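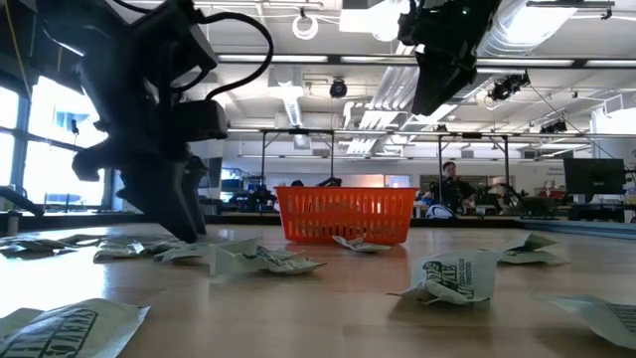
So I've been meaning to write up my thoughts on Hutance for a while now, and since a few of you asked after my grumbling last week, I'm going to put it all in one thread. Get a drink, I do go on a bit. (1/14)

For anyone who missed it, Hutance is the little village puzzle game from Plitwood that came out on phones back in November. You run a ferry between islands, and every passenger has something they want carried, hidden or traded. It sounds sleepy, and for the first hour it really is! (2/14)

I got it because my sister wouldn't stop sending me screenshots of her harbor. I told her I'd give it one lunch break. I have now played 216 crossings, so you can guess how that went. (3/14)

The controls first, because that's usually where I give up on phone games. You draw the ferry's route with one finger and then let go. No fake joystick under your thumb, thank goodness. I play on an older phone with a cracked corner and it's still perfectly comfortable. (4/14)

My one complaint there is zooming. Pinch too close to a passenger and the game thinks you tapped them, so you get their whole speech again. I can recite the cheese lady's speech from memory. I have done it at dinner, and my kids have asked me to stop. (5/14)

Okay, the puzzles. Each crossing gives you a set number of deck spaces, and certain cargo can't sit next to certain other cargo. Goats and cabbages, the old story, except later on it's goats, lamps, wet paint and a man named Radu who will not sit by anyone who hums. (6/14)

I adore Radu. He turns up on the third island with one suitcase and a grudge against the lighthouse, and I went out of my way to carry him every single time, even when he wrecked my layout. If you finish his errands he gives you a blue flag for the mast. Mine is still flying. (7/14)

Where it sags for me is Tratholm, the fifth island. It's lovely to look at, all that fog and those bells, but the crossings there are long and you can't save partway. I lost one three times to phone calls (two of them from my dentist's office, who I'm now a little bit mad at). (8/14)

If you're stuck on Tratholm, try leaving the lamps until your second trip. I kept wanting to clear them first, and then the middle row fills up and you've got nowhere for the piano. Took me most of a weekend and a scrap of paper to work that out. (9/14)

Money talk! The game is free to start and the full set of islands is one purchase. There are also coins, which you earn by playing or can buy. I never bought any, and at the moment I'm sitting on 3,719 of them with nothing much to spend them on besides hats for the crew. (10/14)

I did buy a hat. It cost 159 coins and it's a small green bucket. I put it on the first mate and he looks so pleased with himself, I couldn't tell you why it makes me this happy. (11/14)

The music deserves a word too. It's by Svend Kirkegaard, according to the credits, and it's mostly accordion and something that might be a pump organ. I normally play everything on mute, and I've been wearing headphones for this one. The night crossing tune is in my head while I do the dishes. (12/14)

There's a weekly race where everyone gets the same passengers and you're ranked on how few trips you need. I came in at 3,543 and was thrilled, please don't look up how many people were playing. My sister was well ahead of me and has mentioned it in every message since. (13/14)

Anyway, I'd say try it if you like slow puzzles and don't mind reading, and skip it if you need to put the phone down every two minutes. If anybody has gotten the piano across in one trip, please tell me how, I've been at it all evening and Radu is sitting right where I need it. (14/14)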